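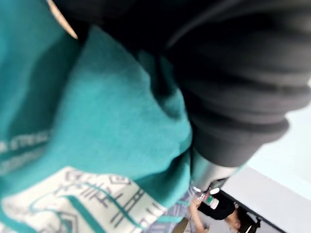 4. Sorting and folding printed knitwear

Printed sweatshirts and light jackets get their own section because they cause most of the complaints. The teal ones with the big cream panel are the usual offenders. A plain knit forgives a bad fold. A printed one shows it for weeks, whatever the label says about easy care.

Read section 3 (setting up the table) first. If you skipped it, the board sizes below won't make sense.

4.1 Before you fold

1. Clear the table. Put the Herkura folding board at the end nearest you, hinge side down.

2. Take one garment from the pile. Lift it by the shoulders. Pulling it out by a sleeve drags the next two along with it, and you will be refolding those as well.

3. Feel the print. If it is tacky or warm, hang the garment and go on to another one. The care card that comes with the board says a print is "ready at once" after the dryer. I would not count on that. Give it until the panel feels the same as the cloth next to it.

4. Close zippers all the way up. Leave snaps open until the garment is flat.

5. Check for loose straps, drawcords and hang loops. Tuck them inside the neck. A cord left under a printed panel will press a line into it.

Note: Some guides tell you to turn every printed garment inside out for folding. Do this for washing, by all means. For folding it makes little difference that I could ever find, and it hides the print from whoever has to find the right one on the shelf.

4.2 Getting the creases out

A knit that has sat in a heap comes up in thick diagonal folds, and the board will not fix them. The box claims it will. Do this by hand.

1. Lay the garment face down with the neck away from you.

2. Hold the hem at both side seams and give it one firm shake, letting it drop back to the table.

3. Smooth from the middle outward with the flat of your hand. Work the cloth and leave the printed area alone until last.

4. Turn it over. If the panel has bunched, lift the hem and let the panel settle under its own weight. Do not pull the print itself.

5. If a crease still stands up after this, hang the garment overnight. Steam is the next choice, from the inside only.

CAUTION: Do not put a hot iron on a printed panel, with or without a cloth in between. Small white lettering is the first thing to go. It lifts at the edges and there is no repair for it.

About crease spray: we tried two kinds, the Ghauri and a store brand. On plain cotton, both were slightly better than water. On heavy knit I could see no difference. Buy it if you like the smell.

4.3 The fold

1. Center the garment face down on the board. The collar should sit level with the top edge.

2. Bring the left side in to the middle, sleeve and all. Fold the sleeve straight down along the body. Do the same on the right.

3. Check that neither side fold runs through a strip of lettering. If it does, move the fold line outward until it clears, even if the finished stack looks a little wide. The manual that came with the board shows a perfectly square result. Their model shirt had no print on it and, from the look of it, no thickness either.

4. Bring the hem up to just below the collar. On garments with a large lower panel, fold above the panel first, so that it stays in one flat piece, then fold the rest down over it.

5. Turn the whole thing face up. Press lightly with both palms.

Note: Hooded styles go on the big board. Lay the hood flat over the back before step 2. Folding it in last makes a lump that tips the stack.

4.4 Stacking

Shelf limits for the Cuncombe wire units are set by weight, and the rating plate is optimistic. Sweatshirts are bulky long before they are heavy, so go by height. Stop when the top garment is level with the shelf lip. Anything above that slides off the first time somebody takes one from the middle – and somebody always takes one from the middle.

Put the folded edge to the front. Keep colors together, dark under light. Saturated blue-greens and reds can rub off on a cream panel if they are packed tightly, new ones especially. Lay a sheet of plain tissue between them if they will stay put for more than a week.

CAUTION: Do not store printed panels face to face. In warm weather they stick. We lost a whole stack this way at Pellville in March, when it was not even warm.

4.5 If it goes wrong

Garment springs open after folding: the side folds are too narrow. Start again at 4.3, step 2.

Print has a white line across it: the fold was made on a cold panel and the ink has cracked. Set it aside. Rubbing makes it worse, and the hair dryer trick that goes around has never worked for me.

Stack leans: sleeves are all folded to the same side. Alternate the garments, collar left, collar right.

Teal mark on a cream panel: blot with cool water and rewash alone. Do not put it through the dryer until the mark is gone. Check it in daylight.

Large orders: for runs of 300 pieces or more, skip the board and use the long table with two people, one smoothing and one folding. The supplier says the board is good for 400 folds before the hinge needs attention. Ours started to creak well short of that, so look at the hinge pin at the end of every session and replace the board if the flap no longer lies flat.

Section revised August 1, 2019. Corrections to Consuelo Contreras, in writing please, with the section number.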